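The Grita Branch: Freight, Fire and the Weighbridge Books

The Grita branch left the main line at Jirnberg and ran inland over 44 kilometres of light rail to the timber and pottery-clay country behind the range. Its formation is still legible in places. Between the Jirnberg silos and the first creek crossing the embankment carries a farm track, and the cutting at Kanska siding, though heavily overgrown with lantana, retains its original stone drains.

Most published accounts treat the line as a timber railway that failed when the timber did. The weighbridge books suggest a more complicated history. They were kept at Kanska from the opening of the siding and record every loaded wagon by number, consignor, commodity, gross weight and tare. Of the volumes known to have been issued, 412 pages survive in legible condition. They were found in the ceiling of the former stationmaster's residence during rewiring and passed to the district historical society, where Magdolna Veres has spent the past several winters transcribing them.

Her first finding concerns clay. In the earliest books sawn timber accounts for nearly every entry, as expected. Within a few years, however, a second commodity appears under the abbreviation "Cl. wh.", consigned by the Csizmadia works. Earlier writers read this as "cleaned wheat", which is difficult to reconcile with a district too wet for grain. Veres reads it as white clay. The tare figures support her: the wagons concerned were low-sided opens, a type unsuited to carrying bulk grain through a wet summer without sheeting, and no sheet numbers are entered.

The Csizmadia works made stoneware pipe, jam jars and, for a short period, insulators for the telegraph. Its kilns stood on a terrace above Kanska siding, connected to the loading bank by a horse-worked tramway of two-foot gauge. The tramway does not appear on any railway plan, having been laid entirely on private land. Its course was established by Miklós Fülöp, a retired surveyor, who plotted it from a boundary dispute file and then walked it with a tape and level. He found the grade to be steeper than one in 20 at the upper end, which explains a recurring item in the works' accounts for brake blocks.

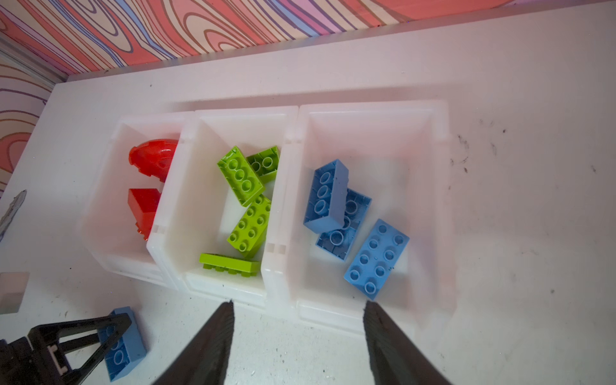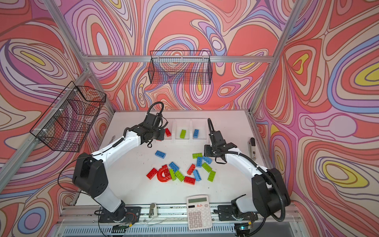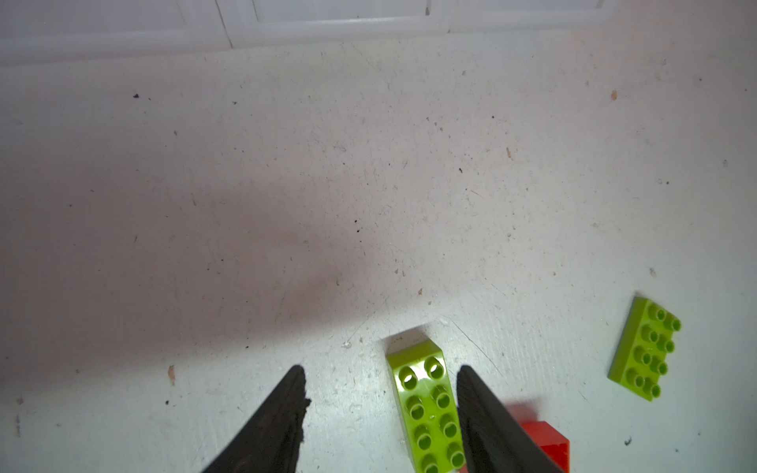

The relationship between the works and the railway was not always cordial. Correspondence in the same ceiling find shows the works objecting to the wagon allocation at Kanska, where timber consignors were given priority on the grounds that sawn boards deteriorated if left on the open bank. The railway's district superintendent replied that clay "has waited in the hill some considerable time and may wait until the following day". The works responded by stockpiling. A retaining wall of kiln seconds, built to hold the stockpile back from the running line, is the most substantial structure remaining at the site.

Fire ended the first phase of operations. It began in November in slash left on the ridge, crossed the line on a northerly and burnt out three timber bridges in an afternoon. The weighbridge book for that week has entries to midday and then a single line ruled in red ink. Seven weeks pass before the next loaded wagon. When traffic resumed it did so from Kanska outward only, as the bridges beyond were not rebuilt until the following winter and then to a reduced axle load.

The reduced load is the detail on which the older histories turn. They argue that it made timber uneconomic and the branch with it. Timber entries do fall away sharply, but Veres's transcription shows the gap being filled almost entirely by clay and finished pipe, neither of which had to cross the weakened bridges. In the best year after the fire the siding dispatched 500 loaded wagons, more than in any year before it. The line beyond Kanska was by then close to derelict, and yet the branch as a whole was carrying its costs.

What closed it was the change from stoneware to concrete for drainage mains. Municipal orders shifted over a short span of years, and the works had neither the sand nor the capital to follow. The insulator contract had already lapsed. The final clay entry is in a different hand from the rest, is undated, and gives a gross weight with no tare.

Little of this can be seen from the road. The siding is reached by a gate on the northern side of the Jirnberg–Grita road, past the old hall, and the loading bank lies some distance beyond on ground that is soft after rain. The weighbridge itself was sold for scrap, although its brick pit remains under a steel cover. The wall of seconds is unstable at its eastern end — Fülöp has recommended that it be propped — and visitors are asked to keep to the track side.

Two questions remain open. The first is the location of the clay pit that supplied the insulator contract, as that body required a finer material than the terrace deposit would yield. A sample from a broken insulator has been compared with clay from three exposures and matches none of them. The second is the fate of the missing volumes. The series numbers indicate that at least two books covered the period immediately before the fire, and a receipt shows that both were sent to the district office for audit. No record of their return has been located. The society would be pleased to hear from any family holding railway papers from the district, in whatever condition.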